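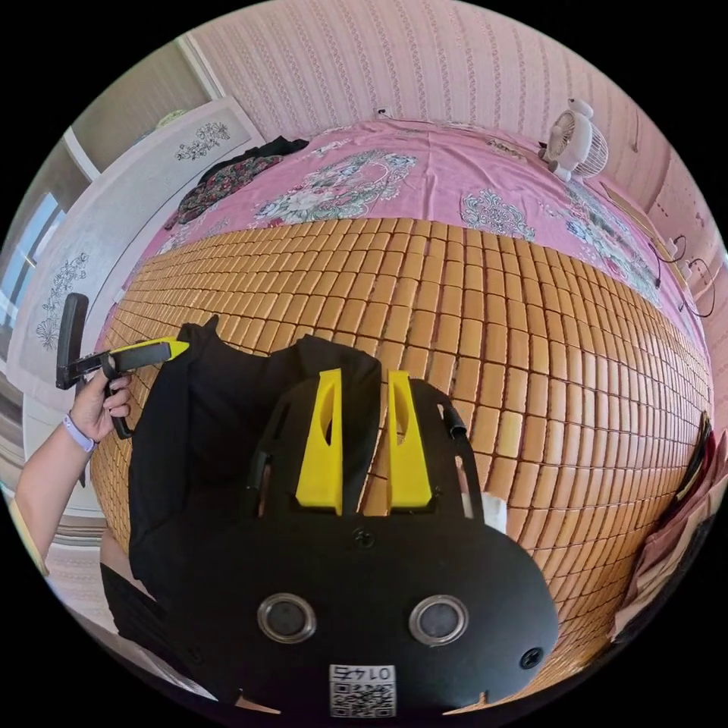 Ticket: Neletti smart meter reading stuck, Lirndale
Raised by: Parveen Rana
Status: open

Hello again! My Neletti meter has been showing 2,904 since March, and the app (Jivwood, the green one) says 1,215, so one of them is telling fibs. Meanwhile my bill says 3,529 and I'd quite like to know where that came from.

What I've tried so far:

1. Turned the in-home display off at the wall, gave it ten minutes, turned it back on. Same number.

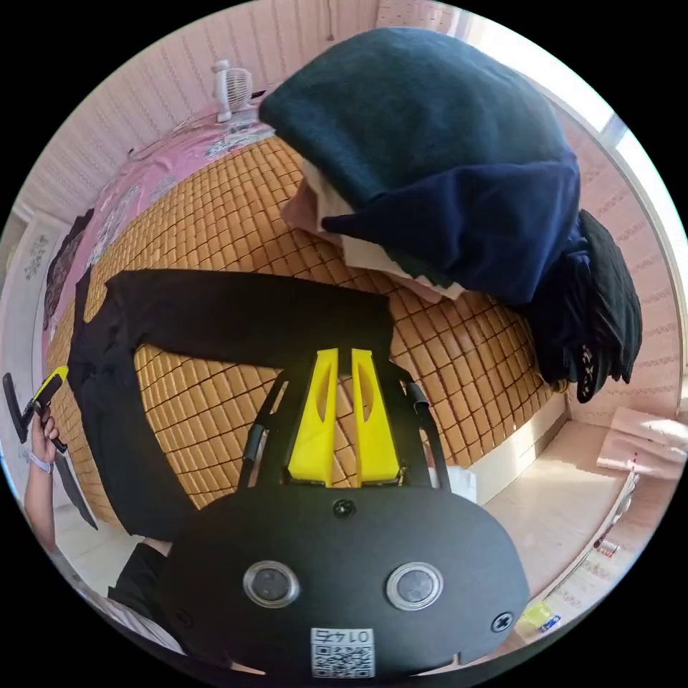 2. Deleted the app and put it back. It made me set a new password and then showed me 1,215 again, bless it.

3. Rang the Menzies helpline. A very nice chap had me hold down button A until the screen flashed,
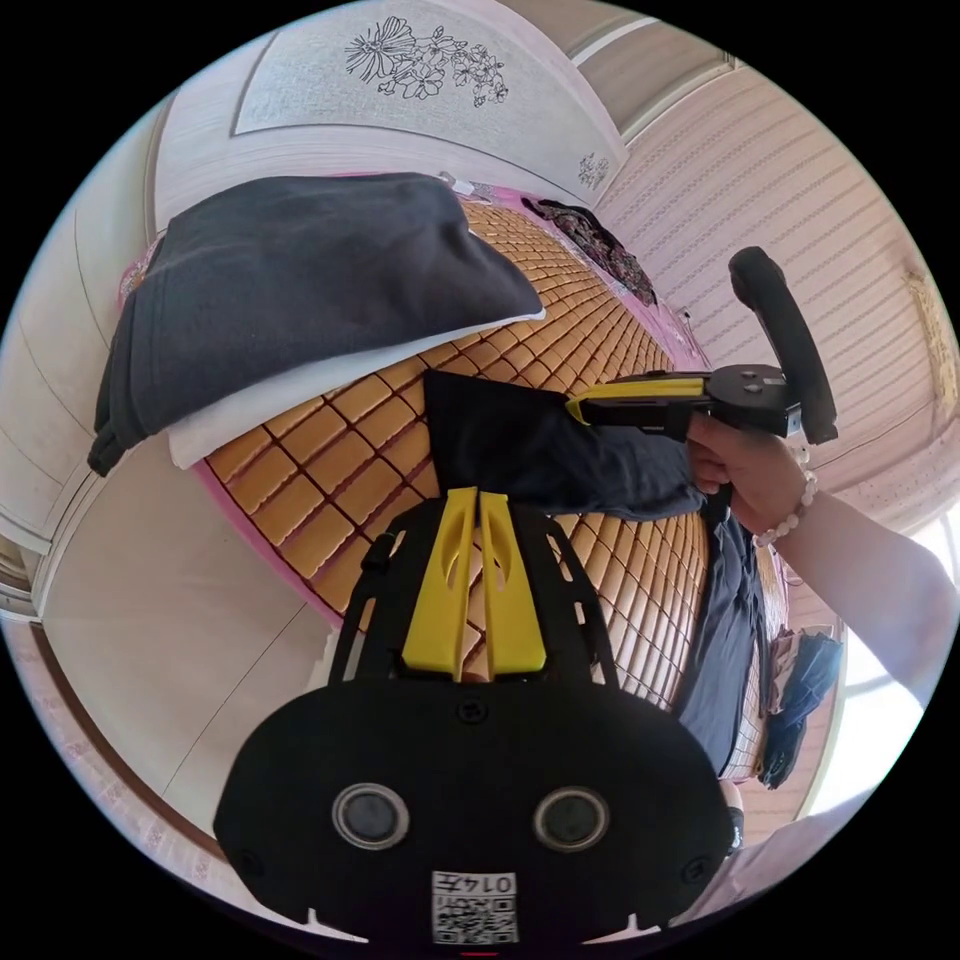
which it did, twice, and then it went back to 2,904. He said to leave it overnight so it could pick up the signal. I did and it hasn't.
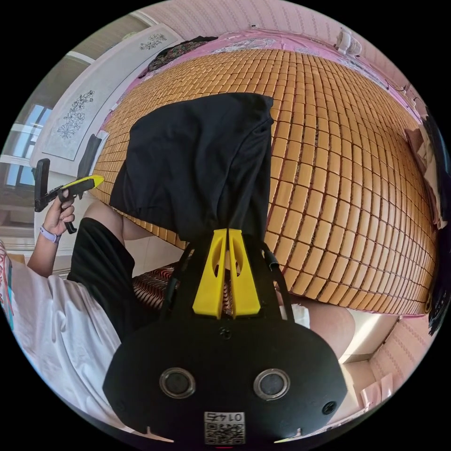

Update, 4.30pm

Display now says "no connection". Could someone please come out and read the meter itself? I'm in most mornings, side gate's open.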